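Home | Fixtures | Coaching | Registration | Rules | Contact

Print this page | E-mail this page

How to Register a Loan Player for the Second Half of the Season

Updated March 6, 2024

This guide covers a short-term loan between two clubs in the Draltitz District League. It applies to adult players on a standard registration. Youth loans use a different form and are covered under Rules.

Before you start

Both clubs need an active account on the league portal. The player must be registered with the parent club (the club that holds the registration) on the day the request is filed. A player whose registration is suspended, for unpaid fines or for any other cause, can't be loaned until the suspension is lifted.

Have these ready:

Player registration number
Start and end dates of the loan
Written consent from the player
Name and e-mail address of the secretary at each club

Step 1. Agree on the terms

Settle the terms in writing before anyone opens the portal. The league doesn't supply a contract, but it will ask for a copy of whatever the clubs signed. One page is enough. State the dates, who pays match fees, who covers treatment if the player is hurt, and whether the parent club may recall the player early.

The recall clause causes the most disputes. If the agreement says nothing about recall, the league treats the loan as fixed until its end date. A usable clause gives a notice period in days and says how notice is to be sent.

Also state whether the player may appear against the parent club. The default in league matches is no. In cup matches the default is yes, and the clubs have to opt out.

Step 2. Settle the kit

The borrowing club supplies match shirts, shorts and socks. Training wear is left to the clubs. Write down what the player takes along and what goes back at the end, with sizes.

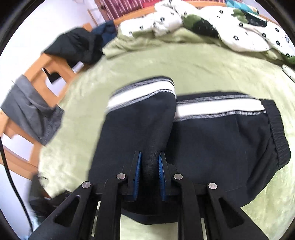 Black pants with white stripe trim.

Squad numbers are assigned by the borrowing club. The player doesn't keep the old number unless it is free. Enter the new number in the portal before the first match – a mismatch between the team sheet and the shirt is a finable error.

Step 3. File the request

The parent club files. Log in, open Players, select the name, and choose Transfer Out, then Temporary. Enter the borrowing club's code. Kendwood Athletic is 1303 and Bresley Town is 1503; all other codes are listed under Contact.

Upload the signed agreement and the player's consent as two separate files. A combined file is rejected without review. Scans must be readable at normal size.

Press Submit once. The status changes to Awaiting Club. If it stays at Draft, a required field is blank, usually the end date.

Step 4. Accept the request

The secretary of the borrowing club gets an e-mail with a link. The link opens the request on the portal, where it can be accepted or declined. It can't be edited. If a date is wrong, decline it and have the parent club file again.

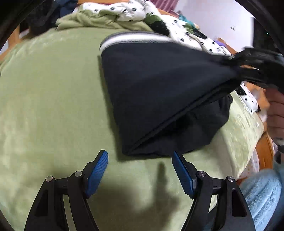

After acceptance the status reads Awaiting League. The registrar, Milagros Ñahui, reviews requests in the order they arrive. The player isn't eligible until the status reads Approved. Selecting a player before that point counts as fielding an ineligible player, and the points are lost even if approval comes through later the same day.

Step 5. Check the team sheet

Once approved, the player appears in the borrowing club's squad list with an L beside the name. Print a new team sheet. Sheets saved before the approval don't update.

No more than the permitted number of loan players may be named on one sheet. Substitutes count toward the limit whether or not they come on.

Ending the loan

On the end date the registration returns to the parent club automatically. To end a loan early, both secretaries must file the Recall form. Yellow cards stay with the player. A suspension picked up on loan is served at whichever club holds him when it falls due.

Comments (4)

Xolani Le Roux: Is the January window still the only time keepers can be loaned, or does the emergency rule cover that?

Jinlong Luo: Emergency rule covers it. Separate form, under Rules. You need a note for each injured keeper.

Tianyou Yan: Step 3 worked but the portal wouldn't take my scan until I saved it as a PDF. Might be worth adding.

Girish Ahuja: Our request has read Awaiting Club since Saturday and Bresley say they never got the e-mail. Can the parent club resend it or do we have to withdraw and file again?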